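Handling Practice Working Group
Minutes of the November meeting, Mellor site, upstairs room, 2:00 p.m. 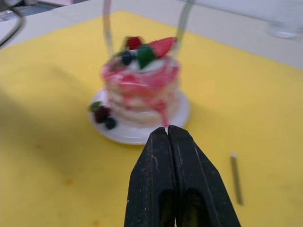

Tabletop handling work, two-finger gripper at the plate with the artificial pancakes.

Chair: Trevor Kershaw
Present: members from Mellor, Dresness and Brultex. Brendano sent comments in writing.

1. Minutes of the last meeting
Accepted with one change. Under item 4, "agreed" should read "discussed." Brultex had asked for this twice.

2. Draft handling rules, second reading
The chair took the draft section by section. He said at the start that he still doubted the group needed a document this long, and that most of it repeats what a decent operator does anyway. Dresness said the same had been said of the guarding rules.

2.1 Finger wear. The draft says fingers must be replaced "when worn." Mr. Kershaw asked what worn means. The fingers in the picture on page one are scuffed and scratched, and he asked whether they would pass. Dresness thought yes, as surface marks tell you very little. Brultex wanted a fixed limit of 500 hours. Asked where 500 came from, Brultex said it was a number people could remember. Not adopted. Mellor to propose wording based on grip pad thickness and finger alignment, with a method a person can carry out at the bench.

2.2 Closed-finger approach. The draft bans moving toward an object with the fingers closed unless the task is a push. Brendano's written comment calls this "sensible." The chair called it unenforceable, since the draft gives no way of telling a push from a careless approach after the fact. Dresness suggested that the task sheet state the intended finger position at each step. Left in, marked for rewrite.

2.3 Stand-in food. Long discussion. Brultex would like results with artificial food to count toward sign-off for kitchen use. Mellor objected. Imitation pancakes do not sag, tear or stick the way breakfast does, and a garnish made for display says nothing about a real raspberry. Brultex said real food cannot be kept the same from one run to the next. Both points noted. The chair's view was that artificial items are fine for checking reach and clearance and should count for nothing else. Wording to that effect adopted, Brultex against.

2.4 Clear items. Clear cups and containers to be listed by name on the task sheet. Adopted without much talk.

2.5 Cables. The draft asks that cables be "tidy." Struck out. Replaced with "secured outside the arm's reach."

3. Run count
Brendano proposes 3,000 clean runs before any cell is signed off. Dresness proposes 400. Neither gave a basis. Mr. Kershaw said he would not put his name to either figure until someone shows how many faults each would have caught in last year's logs. He also asked what "clean" means when a person has reset the table between runs. No answer was offered. Deferred.

4. Badge for compliant sites
Brultex brought a sketch. The chair asked that the rules be finished first.

5. Actions
Mellor: wear wording (2.1).
Dresness: task sheet with finger position column (2.2).
Brendano and Dresness: fault logs to support run counts (3).
Chair: shorten the introduction, which runs to 2 pages.

6. Other business
Brultex asked for its vote on 2.3 to be recorded by name. Done.

Meeting closed 4:10 p.m.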